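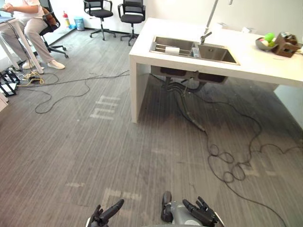
Sink in a carpeted office: what would you do with the cables?

Dolden Small Office Forum > Layout and Furniture
Started October 2022

gravelpudding
Posts: 119

We took over half a floor at the Fogh building and it came with a kitchen island. A real one, big white slab sides, double stainless sink, tall faucet, the works. It stands on carpet. Same carpet as the desks, wall to wall, no tile, no mat, no little strip of vinyl to suggest that anyone had thought about it.

I have made my peace with the sink. My problem is the power strips. They live on the floor by the desk, and the cables wander from there across the carpet and end up at the base of the sink counter. Black ones, yellowish ones, all in loops. I sit there every day and I no longer see them, and I suspect that is the problem.

Budget is small. I'd like to hear what people have done that lasted longer than a month.

bramblecourt
Posts: 754

Who puts a sink on carpet?

gravelpudding

The previous tenant, I assume. They left no note.

oxbow_lil

We had this exact arrangement at my old job, minus the carpet, plus a dishwasher that hummed. Start with the strips. Get them off the floor before you spend a dime on anything decorative. A metal tray under the desktop, two screws at each end, strips go in the tray, slack goes in after them. I used the Gukach one, the long version, because the short one won't hold a strip with any fat adapters plugged in. It was $19 and I've moved it through two offices.

Check the underside of your desk first. Some of those white tops are hollow and the screws will come out with a sad little crunch.

tarp_enthusiast

Trays are fine if you never change anything. I change things constantly and lying on my back under a desk with a screwdriver lost its charm sometime in my thirties. Velcro straps around the desk leg, strip standing upright against it, done in four minutes.

oxbow_lil

And then someone's foot hits the switch and the whole desk goes dark.

tarp_enthusiast

Then they learn where the switch is.

bramblecourt

Can we go back to the sink? You have cables ending at the bottom of a thing full of water. I would want to know what they are doing over there before I bought any trays.

gravelpudding

Fair question. I followed two of them on my hands and knees this morning. One goes behind the counter to an outlet, so it has a job. The other one stopped behind the counter and was plugged into nothing. It had apparently gone there to be alone. I've coiled it up and put it in a drawer with the other ones I'm afraid to throw out.

mothballsmith

The outlet is the thing to look at. If it's anywhere near the sink it ought to be GFCI protected, and if you can't tell, ask the building to send somebody. I wouldn't run a strip off it in the meantime. And please don't chain one strip into another, which I say to everyone and which everyone is doing while I say it.

gravelpudding

I am not going to answer that last part until I've been back under the desk.

mothballsmith

That's an answer.

halfpintlogistics

Different approach: move the desk. You're bringing power across the room to the furniture, so bring the furniture to the power. I'd draw the room on graph paper, mark every outlet, and see whether the desk can sit on a wall that has one. We did ours in an afternoon and got rid of two extension cords.

oxbow_lil

You can't rearrange an office around an outlet.

halfpintlogistics

I can and I did. The only casualty was a fern.

gravelpudding

I've considered it. The trouble is the back wall, which is where the outlets aren't. What it does have is two spare office chairs, parked side by side like they're waiting to be called in, plus the fire extinguisher and a small blue trash bin. So the one clear stretch of wall in the place is being used to store sitting.

bramblecourt

Get rid of the chairs.

gravelpudding

People visit.

bramblecourt

How many people?

gravelpudding

In theory, two.

tarp_enthusiast

Keep the chairs but watch the casters. Five little wheels per chair and every one of them wants a cable. I had one wind a phone charger around its axle so neatly I thought it had been done at the factory. Whatever you end up with, nothing should cross the part of the floor where a chair rolls.

Also leave the extinguisher where a person can get to it. We had ours behind a coat rack for most of a February and the inspector was not amused.

oxbow_lil

Agree with tarp on that, and I want it noted because it won't happen again.

For the one cable that has to cross, use a floor cover made for carpet. They have a hook-type backing that grabs the pile. The rubber kind made for hard floors will creep, and you'll find it at an angle every morning. Skekum makes one in gray that's low enough for a chair to go over without launching your coffee. Don't bury a cord under the carpet itself, whatever your brother-in-law says.

mothballsmith

I'd still rather have nothing crossing at all. A cover is what you buy while you wait for the electrician. Then it stays for nine years.

halfpintlogistics

Did you price an electrician? We were quoted 3,000 for a floor box and two outlets, and I laughed, and then I bought graph paper.

gravelpudding

The building would have to approve it, so I've asked. I expect to hear back when the lease is up.

While I'm here, second and smaller question. There's a wire dish rack in the left basin, and at the moment the thing drying in it is a roll of paper towels. Do I need an upright holder, or is this just where paper towels go now?

bramblecourt

In the sink?

gravelpudding

In the rack, in the sink. There's a distinction.

bramblecourt

There's one faucet between you and a very expensive sponge.

tarp_enthusiast

I'm on the side of the rack. It's within reach, you can't knock it over, and the other basin is the one with the faucet over it. Leave it.

oxbow_lil

Faucets swivel, tarp. Weighted holder on the counter, any brand, heavy base. You want to tear one off with one hand while the other one is dripping. And put a washable mat down in front of that sink this week. Carpet padding holds water a lot longer than you'd guess and you will smell it before you see it.

gravelpudding

Mat ordered. Tray ordered, long version. I knocked on the desktop and it sounded solid, or at least offended. Holder is under discussion with the other people who use the sink, one of whom likes the rack and has opinions.

And for mothballsmith: yes, there was a strip plugged into a strip. There isn't now.

mothballsmith

Thank you. Check again in a month.

halfpintlogistics

Post the floor plan if you ever draw one. I have spare graph paper.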